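House rules for the plate bench – a small gallery

Posted Mar 5, 2019

I've been promising to put our bench rules up somewhere more permanent than the back of the lab door, so I'm finally doing it. We're a small group at Vallilmont and we spend our days getting an arm to handle kitchen things, mostly dishes and mostly on a plain white table. 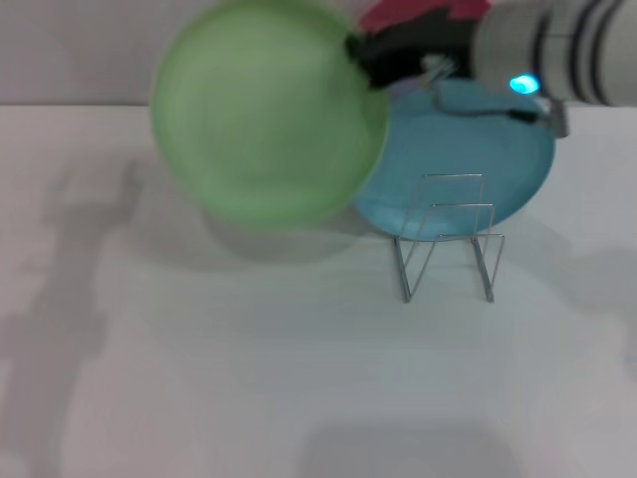
The rules grew out of a long December of arguing over whose results could be trusted. One person would reset the bench one way, the next would do it differently, and by the end of the week we had a pile of recordings that couldn't be compared with each other. So we wrote down what a proper run looks like, stuck it up, and (mostly!) we've kept to it. I've borrowed a bit of the layout from the Doltumis handling notes, which a friend at another lab passed along, but the wording is ours and so are the mistakes.

Only what the task needs goes on the table

Two plates and a rack, if that's the job. No mugs, no tape, no screwdriver you're coming right back for. I'm the worst offender with the screwdriver, and I've been told so more than once. If you're setting up for a rack task, clear the table first and then bring out the pieces one at a time from the shelf. It takes hardly any time and you'll stop finding hex keys in your footage.

Pick colours you can tell apart from across the room

We use a light green plate and a light blue one. When you're going back through a long session and writing notes, "green moved, blue stayed" is so much easier than "the front one, no, the other front one". We did try a matched white set early on and I'd like those afternoons back.

Hands stay out while the arm has power

I don't care how slow it's going. If a plate looks like it's about to slip, let it slip. They're cheap and your fingers aren't. The person at the stop button calls "clear" out loud, waits for an answer, and only then does anybody reach in. Same thing for pulling the rack back into place – stop first, then reach. A status light on the arm isn't permission either. Learn what the colours mean on your own unit, sure, but go by the call.

Carry by the rim, and leave room underneath

For rack work we grip the plate at the top rim and keep the bottom edge well up off the table on the way across. Dragging is a fail, even a little bit, even if the plate ends up in the slot. We had a good long debate about that one (I was on the losing side) and I've come around. If you let small drags through, you end up with a whole folder of them.

A plate already in the rack counts as part of the test

This is the rule new people forget. If the blue plate is sitting in the wire loops and the arm knocks it while bringing in the green one, the run gets marked down. Write "contact" in the notes and say which plate. Please don't straighten it quietly and carry on!

Keep the blurry ones

People want to throw out anything where the plate is a smear. Don't. We go through them all the same, and a fast swing is worth talking about at the next check-in. Tag it "fast", leave it in, and have a look at your speed limit before the next run.

Log it before you reset

Run number, who was on the stop button, what went wrong. The sheet we're using now is called Flumlow, which started out as a joke name and has stuck. We're up to 119 entries on the rack task alone, and the ones with a proper note are the only ones I ever go back to. After 600 runs, or sooner if anything sounds off, the finger pads get checked and the cable along the wrist gets a look for rubbing.

Cables get their own check

Before the first run of the day, move the wrist slowly through its full turn and watch the cable. If it pulls tight or swings low enough to catch a plate or the rack, re-route it. The clips are in the Sekiguchi drawer, left side, under the spare pads.

If you're using any of this on your own bench, help yourself and change whatever doesn't suit. I'll be adding the cutlery rules to this page once we've agreed on what counts as dropping a fork.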